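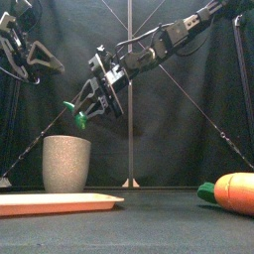 Speckled tumbler, no handle, behind the shallow tray.

Small Objects on a Dark Table
Speaker notes, Xuân Hầu
Farkura workshop, 28 August 2022

Opening (3 minutes)
Introduce the topic: how to list and lay out small kitchen items so a second person can set the same table from the written record. The Farkura list holds 2849 entries. Most of the errors in it are naming errors. Go straight to the tumbler.

Tumbler: light gray with darker flecks, slight taper toward the base, rounded rim. Record shape before color. "Gray cup" matched 126 entries when we searched in March. Adding "no handle" and "tapered" cut that to a usable number. For material, write "ceramic-looking" until somebody has picked it up and checked.

Give the position relative to a neighbor. "Behind the tray" only works if the sheet states which side of the table is the front. Ask the room how they mark front. Pause for answers.

Play food
Vegetables get the worst names on the list. The same green piece has been entered as chili, jalapeño and pepper. Points for the record: smooth or wrinkled skin, straight or bent tip, color of the stem. A smooth skin with a soft sheen suggests a toy; it does not settle the material. Note the stem separately, as it can be a lighter green than the body.
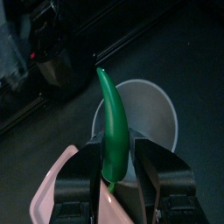
Table and backdrop
Matte black top, black cloth behind. Light bowls separate from this background without effort. Dark items need more care with the lamp. Mention the Ranasinghe sheet template, which has a line for backdrop that people leave blank.

Cloth hung in loose folds catches light along the creases. Steam it or stretch it if the folds bother you, and write down which. Fittings at the table corners make good reference points for measuring. Use the rear ones; the front edge gets leaned on.
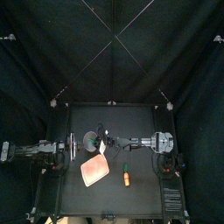

Black cloth enclosure, light cords crossing on the back wall.

Bowls and edges
A round bowl has no front, so orientation is left off the sheet. Rim height is worth recording. An item at the rim needs its own line: "in bowl" and "at upper edge of bowl" are different layouts, and Zondberg's old form allowed only the first.

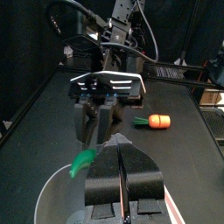

For long items, add the direction of the narrow end, using the same front mark as before. Keep the wording fixed across sheets: left, right, front, rear. Skip "near." If the item cannot be named with confidence, enter color and shape and leave the name field open for review.

Hand out the blank sheets. Printed 200, spare stack by the door. Questions, then the Fomgate session takes the room.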